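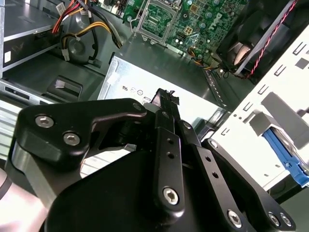 How to budget for a PC strip-down cell

Step 1. List the parts to be handled. Drives and plugs need different grips, so price the gripper before the arm.

Step 2. Get two quotes. Ours were from Howells (3,434 for gripper and mount) and Numus (2,450, gripper only). Check that delivery to Hernesach is included.

Step 3. Add 80 for fixtures and 101 for spare screws and cable ties. 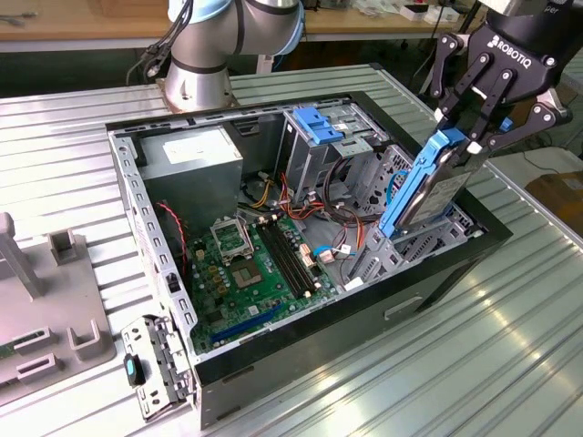 Hard drive in its blue caddy, held at the drive bay.

Step 4. Send the sheet to Tellis before February.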